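Skarnance Forums > Manipulation > Teaching by demonstration
Thread: Is 500 demos of laundry really worth the operator hours?

dullthud
Posted Friday, September 27, 2024

Starting a new thread because the Imeo one has become a shouting match. We drive a humanoid by remote control in a bedroom set, and the job at the moment is clothes on the bed, basket on the floor, get one to the other. My boss has read the Onberg write-up and now wants 500 clean demonstrations by November. I'm the one in the headset and I don't believe the number means anything.

My gripe is with what counts as a demonstration. The left hand does nearly all the work in mine because I'm left-handed, and the right one hovers. Train on that and you have taught it my habits. A white cloth at the rim of the basket is also a very different problem from a white cloth on a white bedcover, yet both go into the spreadsheet as "pick and place, soft".
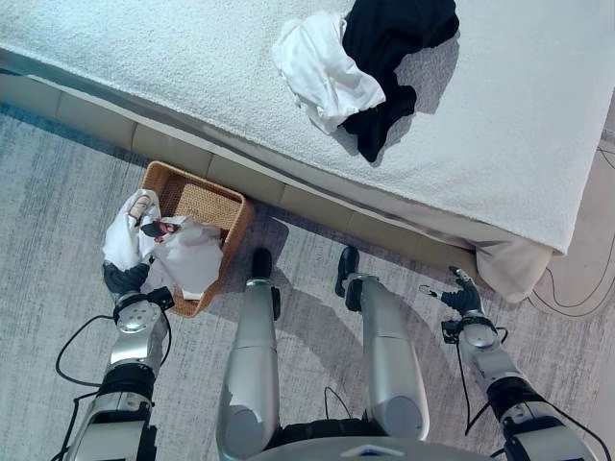 oatcake_ian
I'd push back on that. Habits are fine. If every operator does it the same slightly daft way, the policy has one thing to learn. We had two drivers with opposite habits and the result dithered between them. Pick a hand and stick with it.

dullthud
And when the cloth is on the other side of the bed?

oatcake_ian
Then you collect that as well. Nobody said 500 was the ceiling. Subramaniam quote 1,000 in their brochure.

pelmet
A brochure, well then.

We stopped at 600 on towels and I couldn't see any gain over the last couple of hundred. What did help was throwing out the bad ones. Long pauses while the driver has a think, regrasps, the bit at the end where the arms wander off. The robot copies the thinking pauses beautifully, by the way. It stands there looking thoughtful.

Wrist views are my other moan. Everyone fits them, everyone puts them in the training mix, and once the hand is into the fabric you get a lot of white blur and a bit of hardware.
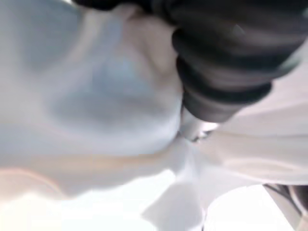
Does anyone watch the wrist view while they're driving?

Only for the last few centimetres, and even then I go by the head view if the two disagree.

pelmet
Same as me, then. So we're teaching it from a view we don't trust ourselves.

oatcake_ian
The network isn't you, though. It can get something out of a blur that you can't.

pelmet
Maybe. Show me the run with it switched off and I'll believe you.

dullthud
I'd like to see that too – the Onberg piece skips it. It also skips how many drivers they used, and whether anyone tried plain hand-guiding first. On our old single arm I could take hold of the wrist and walk it through a fold, and I felt the cloth snag. With the headset I'm guessing from the way it bunches.

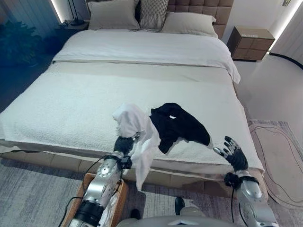 Photos: dullthud / Skarnance Forums. Please ask before reposting.

rattlebag
Hand-guiding two arms with fingers on the end, on your own? Good luck. You'd need 3 people and your own legs would be in every shot.

dullthud
Fair point about the legs. I still think an hour of it on one arm would tell us more about grip than a week of headset work.

oatcake_ian
Disagree, but I've no numbers for that one either.

pelmet
Could you split your 500? Half with the black top, half with the white cloth, scored separately. If the white on white comes out much worse you've got something to take to your boss besides a bad mood.

dullthud
That I can do. Scoring won't be by me, I'm too keen for it to fail. Will post the split when there's enough of it to argue over.

rattlebag
Post the ones you bin as well please.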